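Trastgate makes pendant lights, wall lights and one floor lamp that we keep meaning to discontinue and that people keep ordering. The page you have landed on covers the Kinunbridge, our large fabric pendant, which has been in the range longer than most of our furniture has been in the office.

# Kinunbridge Pendant

A wide linen shade on a steel ring, hung from three cords that meet at a ceiling cup. It was drawn by the Brynjólfsdóttir studio, who sent us a sketch with one dimension on it and the word "bigger" underlined twice. We made it bigger. They wrote back to say it was now the right size for a small room. We stopped there.

It suits dining tables, stairwells, hotel lobbies that want to look like dining rooms, and dining rooms that want to look like hotel lobbies. It doesn't suit low ceilings. We say this on every page of the order form and we still get a phone call every November, when people's tall relatives come to visit.

## What it looks like lit

Warm, mostly downward, with a soft glow through the sides. The linen has slubs in it, which are the little thick bits in the thread, and they show when the light is on. Some customers love them. Others ask for a shade without them, and for those customers we make the Kinunbridge in a plain cotton, which costs the same and is perfectly nice and which the studio pretends not to know about.

The light is good for eating and talking. It is poor for sewing, homework, and reading the back of a medicine bottle. If you need to do those things at the same table, buy a task lamp. We sell one. So does everybody.

## Sizes

| | Small | Large |
|---|---|---|
| Shade diameter | 24 in | 40 in |
| Shade height | 9 in | 13 in |
| Weight | 5 lb | 14 lb |
| Bulbs | 1 | 3 |
| Cord supplied | 6 ft | 10 ft |

The small one exists because sales asked for it. It's fine. If you're standing in a showroom trying to decide between the two, you want the large one, and you should go home and measure before you let yourself have it.

## Finishes

The ring and ceiling cup come in black, chalk, or a brown we call Tasance. Tasance was supposed to be bronze. The first batch came back from the coater looking like strong tea, an architect saw it on the bench and ordered the lot for a restaurant, and it has been a standard color ever since. The coater has been asked to repeat the mistake exactly and does so with great care.

Shade fabrics:

- Linen, natural
- Linen, oatmeal (a bit darker than natural; order the swatches, your screen is no help)
- Linen, ink
- Cotton, white
- Your own fabric, subject to the conversation described below

## Using your own fabric

We can cover the large shade in fabric you supply. We need four yards, unwashed, with no stretch. The cloth goes to our workroom, where a small square is burned, steamed and pulled about before anyone will agree to cut the rest. If it fails, we send back what's left with a note.

Fabrics that have failed: velvet with a foil backing, a very handsome old tablecloth, shower curtain, anything described by the seller as "silky." Wool does better than you'd think, though it drinks up so much light that you'll end up with a large hat hanging over the table.

Large patterns need planning. The shade is made in panels and a repeat will not line up all the way around. Somewhere there will be a seam where a bird has two heads. Tell us which way you'd like the birds to face and we'll turn the seam toward the wall.

## Dimming

The Kinunbridge dims well with the bulbs we list and badly with the ones you already have in the drawer. Flicker at the low end is almost always the dimmer, which is almost always older than the house's current owner. Replace the dimmer first. Then the bulbs. Then call us, and we'll ask whether you replaced the dimmer.

We supply it at 2700K. Cooler bulbs will fit and will make your dinner look like evidence.

## Hanging height

Over a table, hang the bottom of the shade 30 inches above the top, or a little more if your guests are the type who stand up to make a point. In a hallway or stairwell, keep it clear of the tallest person's head plus whatever that person tends to carry.

The cords can be shortened by your electrician on the day. They can't be lengthened on the day, so if your ceiling is over twelve feet, please say so when you order. Extra cord is cheap. A second visit from the electrician is the most expensive part of this lamp.

## Fitting it

You'll need a licensed electrician, a second pair of hands for the large size, and a ceiling that is attached to something. Plaster alone won't hold it.

1. Turn off the power at the panel. Check that it's off with a tester, even if the panel is labeled. Panel labels are mostly folklore.
2. Fix the bracket to a joist or a rated ceiling box. The screws in the bag are for wood.
3. Hang the steel ring from its three cords and level it before the shade goes on. Step back and look at it from the doorway, then from the far chair.
4. Connect the wires and push the ceiling cup up until it clicks. If it doesn't click, a wire is in the way.
5. Lift the shade over the ring from below and turn it until the three notches drop. 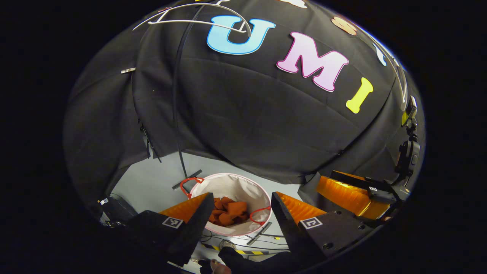

6. Fit the bulbs and clip in the diffuser. Wear the cotton gloves. They're in the box because fingerprints on the diffuser can be seen from every seat at the table.
7. Turn the power back on and have a short argument about the height.

## Cleaning

Dust it with a soft brush about as often as you remember to. A vacuum on low, with the brush head, works for the linen. No water, no spray, no lint roller. The lint roller takes the slubs off, and then you have a cotton one.

The metal parts can be wiped with a damp cloth. The diffuser lifts out and can go in warm soapy water. Let it dry completely before it goes back up.

If wine gets on the shade, and we have questions about how, send us a photo and we'll quote for a new cover. The ring lasts forever and covers are sold separately.

## Price and delivery

The large Kinunbridge is $651 in any standard fabric and finish, bulbs included. The small one is less, and the price appears when you select it, as a sort of reward for resisting. Customer fabric adds a workroom fee that depends on how the square behaved.

Shades are made to order and take six weeks. They ship in a box considerably larger than you are picturing. It will go through a normal front door. It won't go in the back of a hatchback with the child seat still in, as we've learned from people collecting in person.

Returns are accepted on standard fabrics within 30 days, in the original box, so please don't let anyone turn the box into a fort until you're sure.

## Trade

Designers and architects with an account get the usual discount, loan swatches, and a drawing file in which the pendant is the correct size. The older file, still going around, shows it noticeably smaller than life. If your plan has a Kinunbridge that looks restrained and well-mannered, check the file date.

For quantities above ten we can change the cord length, ring color and number of bulbs. We can't change the shape. We asked the studio once, on behalf of a client who wanted it square, and got back the original sketch with "bigger" underlined a third time.

## Spare parts

- Replacement cover, large or small
- Diffuser
- Cord set, 10 ft
- Ceiling cup, all finishes
- Cotton gloves, one pair

Parts fit every Kinunbridge we've sold, apart from the earliest ones with four cords. If yours has four cords, email us a picture of the ceiling cup before ordering anything.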